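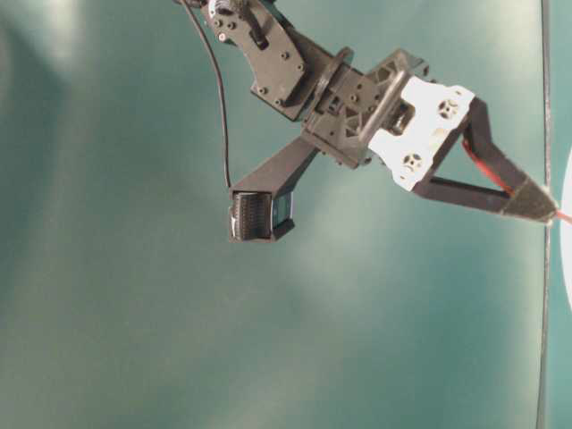
Three rounds is too short for a title fight, Meireles told reporters, and the rematch with Vetimer should go the full distance. The promoter has agreed.

Clostotden Fighting announced on 9th September that the two middleweights will meet again in November at the Fanudstead Arena. The bout is set for five rounds. Vetimer won the first meeting by split decision.

The main card has 4 fights, with 3 more on the undercard. Tickets start at $85 and go on sale at the arena box office. Doors open at 5 p.m.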